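Chapter 3
Heat and Where It Goes

I learned most of what I know about heat from a bad apartment. It was on the top floor of a building in Takdale, it had one window that opened, and in October the radiator came on whether I wanted it or not. I'd sit there grading lab reports in a T-shirt with snow on the sill, wondering why the wall behind the radiator was hot enough to dry socks on and the floor was still freezing my feet. (I was teaching physics at the time, so this was a little embarrassing.)

In the last chapter we talked about temperature, and I asked you to think of it as a measure of how much the tiny particles in a thing are jiggling. Heat is a different idea, and I want to be picky about the word from now on. Heat is energy on the move. It travels from a warmer thing to a cooler thing, and it keeps going until the two match. A bathtub of lukewarm water holds far more energy than a lit match, even though the match is much hotter. If that sounds wrong to you, good, hang on to that feeling until Section 3.2.

Energy has three ways of getting from one place to another, and you've met all of them even if you don't know their names yet. Conduction is the one that burns your hand. Particles bump their neighbors, the neighbors bump theirs, and the energy works its way along a metal spoon until it gets to you. Convection needs something that can flow, like air or water: the warm part rises, the cool part sinks, and around it goes. My frozen feet were a convection problem! Radiation doesn't need any stuff in between at all, and that's how sunlight crosses empty space to warm up your car seats.

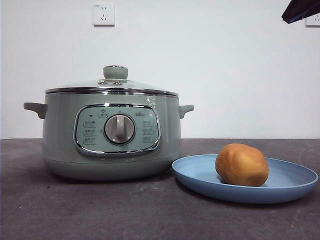

Kitchens are my favorite place to hunt for all three, so we'll spend a lot of time in them. My friend Marlene Chan let me use hers for the measurements in Section 3.4, where we put 2000 watts into a pot of water and wrote down the temperature every minute for 22 minutes. You'll get the whole table, including the reading I messed up. Before you look at it, try sketching the graph you expect. Does it go up in a straight line? Does it ever go flat, and if so, where?

You'll need a thermometer, two mugs (one metal, one ceramic), and a notebook for the activities. Problems 1 through 11 at the end of the chapter can be done without a calculator, and I'd like you to try them that way first.

3.1 Why a Metal Bench Feels Colder Than a Wooden One

Go outside on a chilly morning and sit on each of them for a minute. Both benches have been out all night, so they're at the same temperature as the air, and a thermometer taped to either one will tell you so. Your legs will disagree.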